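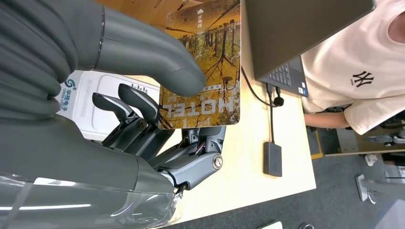
*A hotel key card in golden yellow and olive, with bare trees printed across it.*

# How to Turn Old Hotel Key Cards into a Travel Scrapbook

If you travel even a little, you probably have a few of these at the bottom of a bag. Most hotels like to have their cards back, so please ask at the desk before you carry one home. In my experience the answer is nearly always a cheerful yes, particularly if you say how much you like the picture on it (and some of them really are lovely, little forests and skylines that you would happily hang on a wall if they were bigger).

I kept mine in a cookie tin for years, 38 of them by the time my friend Aba Ankrah lifted the lid and told me kindly that a tin is no place for a memory. So we cleared the table, made a large pot of tea, and worked out the method below over a long and very pleasant afternoon.

## What you'll need

- A scrapbook with thick pages, ring-bound if possible
- Clear photo corners, the stick-on kind
- A soft cloth and a drop of dish soap
- A pencil and a fine black pen
- Plain paper for notes
- Your cards, of course!

## Clean the cards

Dampen the cloth, add the tiniest bit of soap, and wipe both faces. Go gently over the printed side and don't scrub at the lettering, even if there's a stubborn smudge on it. I rubbed the name clean off a card from the Ansah guesthouse and I'm still sorry about it. Dry each one and leave it on a towel while you do the rest.

If somebody has written your room number on the card, leave it alone. You'll be glad of it later.

## Choose an order

Dates are the obvious choice, but I couldn't remember half of mine, so I sorted by color instead. The golden and olive ones went together at the front like a little autumn, then the blues, then all those plain white ones with a logo in the corner. Aba does hers by who she was traveling with, and it makes for much better stories.

## Lay out the page

Lay everything down dry first, and walk away for a bit before you stick anything. Two cards to a page is plenty if you want room to write. Turn each one around a few times, too, as some have a tall picture and wide lettering and there isn't one right way up. I let the trees stand straight and don't worry about the words.

When you're happy, mark the corners lightly in pencil, slip the photo corners onto the card, and press it down. Please don't use glue! You may want to look at the back someday.

## Write something beside each one

Three lines will do. Where you were, what you ate, what went wrong. Next to my Drirnik card it says "rain, dumplings, Yaw lost his shoe," and Yaw Abubakari has asked me more than once to take that out, which I won't.

For cards with writing you can't read, copy the characters down as neatly as you can and ask someone who knows the language. It's a nice way to start a conversation.

## Storing the book

Keep it flat and out of the sun. Mine lives under the atlas, and there are still some blank pages at the back for September.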